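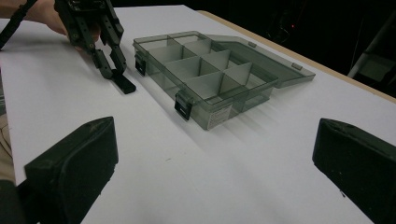
Chapter 11
Reservations, Walk-Ins, and the Seating Plan

Terms used in this chapter: cover, turn, turn time, no-show, walk-in, pacing, two-top, quote time, holding table

A restaurant sells food, but it also sells the use of a chair for part of an evening. A chair that stays empty at seven o'clock can't be sold again at ten to make up for it. Chapters 9 and 10 dealt with what goes on the plate and what it costs. The next three chapters deal with the dining room, starting with how guests get into it.

Most of the chapter follows one restaurant, the Oprea, in the lakeside town of Skomau. It has 40 seats, a short bar with no dining at it, and a kitchen with one grill. Tamara Rusu owns it and works the door most nights. When she opened, she took a reservation for every table and kept none back. The dining room looked full on paper by noon. By eight in the evening there were usually empty tables, and there were also people who had been sent away an hour earlier because the book said the room was full.

Two things were going wrong. Some parties never came. Others came, finished sooner than the book allowed for, and left a table that had been promised to no one. The reservation book recorded what people had asked for, and Rusu was reading it as a record of what would happen. Learning to tell the two apart is the main work of this chapter.

11.1 Covers and Turns

A cover is one guest served. A turn is one party's full use of a table, from the time they sit down to the time it is reset and ready for the next party. Students often leave out the resetting. If a party eats for an hour and a half and the table then sits uncleared for ten minutes, the turn time is an hour and forty minutes, and that is the figure to use in planning.

Turn time depends on the size of the party more than on anything the server does. Parties of two order faster, share fewer courses, and leave sooner. Large parties wait for a late arrival, order in stages, and take longer over the check. A book that gives every party the same amount of time will be wrong at both ends.

At the Oprea, Rusu asked her head server, Aminu Danladi, to write down the time each party sat and the time each table was ready again. He did this for 500 parties. He used a pencil and the backs of old menus, and the results were good enough to plan from. Parties of two were being given far more time than they used. Parties of six were being given less.
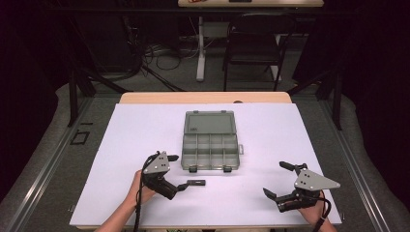 With those figures in hand, Rusu changed the length of each booking to match the size of the party. She did not ask anyone to eat faster. She also stopped offering the same start time to the whole room. This second change is called pacing, and its purpose is to protect the kitchen. If every table sits down at seven, every order reaches the grill at once, the food slows down, and all the turns get longer together. Section 11.3 shows how to set a limit on covers for each quarter hour.

11.2 Keeping Tables Back

A holding table is one left out of the reservation book on purpose. The Oprea now holds 2 tables each night for walk-ins. If the door is quiet, they absorb a reserved party that arrives early or a guest who asks to move away from the draft.

Owners disagree about this practice. Benito Goicoechea, who ran the Jernness for many years, took no reservations at all and relied on a written waiting list. His view was that a guest standing in the doorway is certain and a guest on the telephone is not. His restaurant stood on a busy street, with a bar next door where people were happy to wait. At the end of a country road the same policy would lose guests who will not make the drive without a promise of a table.

Before reading on, think of a restaurant you know well and answer the following in your notebook.

Where do people wait when there is no table?
Who decides which party sits next, and what does that person look at before deciding?
What is a guest told about the length of the wait, and how close is it to the real wait?

The last of these is the quote time, taken up in Section 11.4.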